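Gekemero household handling project
Progress report to the Hadetti fund, period ending March

Summary

Work in this period moved from single-object picking to short kitchen chores: clearing a board, sorting food on to plates and putting soft items away. The first two are at a usable level on the bench. The third is behind plan.

Trials

The Gullimach bench logged 2846 attempts across 16 chores. Each chore was given at least 100 attempts before any change to the control settings. An attempt counts as complete only if the object ends in the right place without a person stepping in. Dropped objects are scored as failures even when the arm recovers them. The time limit was set at 200 seconds per chore, and most failures on the sorting chores were timeouts. 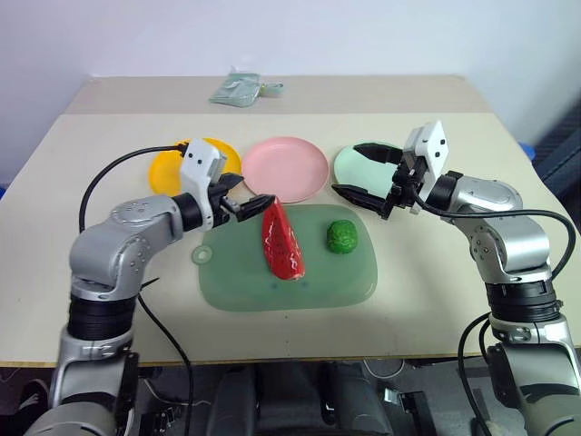

Sorting from board to plate is the chore on which we have spent most bench time. The two arms share one controller and plan their paths together, which removed the collisions noted in our last report. Toy food is still in use, and the shapes are awkward enough to be informative: the red melon slice is a smooth wedge and has to be gripped across its faces, while the round green piece beside it has a bumpy skin and tolerates a poor approach. Plates of different colours allow the target to be changed by spoken instruction alone.

Soft items

Cloths and bags remain the main difficulty. The grip point is chosen from shape, and a crumpled bag has no stable shape to choose from. Gill, our planning software, will be given a second look at the item after first contact.

Next period

Real fruit and washed crockery will replace the toys on two chores. We do not yet consider any chore ready for an occupied home. Spending is within budget, apart from replacement finger pads.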